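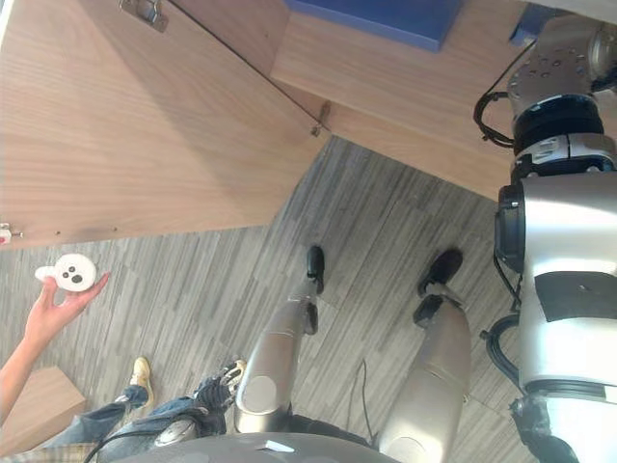 Why does every paper keep saying "officer-involved shooting"

priter70
The cop SHOT him. Say so. "Officer-involved" sounds like he was standing nearby. Read the Sorkside story twice and still coudn't tell who fired.

Matei
Disagree. First night they don't know who fired. Two cops, one guy with a gun, everybody shooting. What should they print, a guess?

priter70
First night fine. This was in November!! Report is out, 102 pages, names the officer on page one. Still "involved."

gmunteanu
Used to work a copy desk. It comes straight out of the police press release and gets pasted in. Lazy, no plot.
— Grigore Munteanu

Matei
So you agree with me

gmunteanu
No. Lazy is still wrong. "Police shot a man" is four words and its true.

pradimik
And when a cop gets shot it's "gunman opens fire on police." Never "civilian-involved." Funny that.

Matei
Because he WAS a gunman. My brother in law is a deputy, you people want the verdict in the headline.

priter70
Want a verb. Thats all. Emailed the editor, no answer yet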